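Wondstead Community Pantry and Soup Supper
Minutes of the planning meeting, January 21, 2026

Present: Miłosz Jasińska (chair), Ognjen Radulović (minutes), and the Tuesday-list kitchen crew
Apologies: the Ostisden branch, snowed in

1. Last minutes
Read and agreed. Spelling of Pacheco Hall corrected.

2. Winter supper
What a night! We served 122 bowls, our best ever, and the barley pot was scraped clean before the second song. Miłosz thanked everyone who stayed to wash up (the big kettle alone took two people and a lot of steel wool). The donation jar came to $227, all of it going to the pantry shelves.
Agreed: do it again in July as a cold soup night, outdoors if the weather is kind. Ognjen already has a cucumber recipe he can't stop talking about, and we asked him to bring a test batch next time.

3. Pantry shelves
Canned tomato soup is still the first thing to go. We would love more of it, along with beans, rice and anything low in salt. Cans with pull tabs are a big help to families without a can opener, so please look for those when you shop. 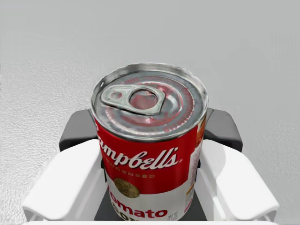
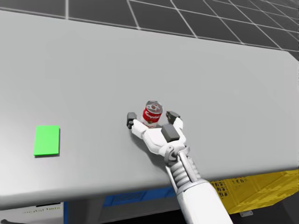 Campbell's soup

The shelf by the back door wobbles again. Ognjen will bring brackets and fix it before the next delivery. We also talked about putting the oldest dates at the front, and everyone liked the idea of colored stickers, one color per month. Miłosz has a drawer full of them at home and is delighted to have a use for them.

4. Delivery run
The Piton Road route now has 54 homes on it, which is wonderful and also a lot for one car. We will split it at the bridge. Two drivers offered on the spot, hooray! The new half starts as soon as the route sheets are printed. Large print, please, after last month's mix-up with the house numbers.

5. Kitchen
We need 6 ladles. The old ones have gone missing one by one, and if any are in your dish rack at home, no hard feelings, just bring them back. Purchase approved if they don't turn up.

6. Any other business
The choir would like to sing at the July supper. Yes, please!
Key to the side door is now with Miłosz.

Next meeting: same room at Pacheco Hall, date to go out by email. Bring a mug.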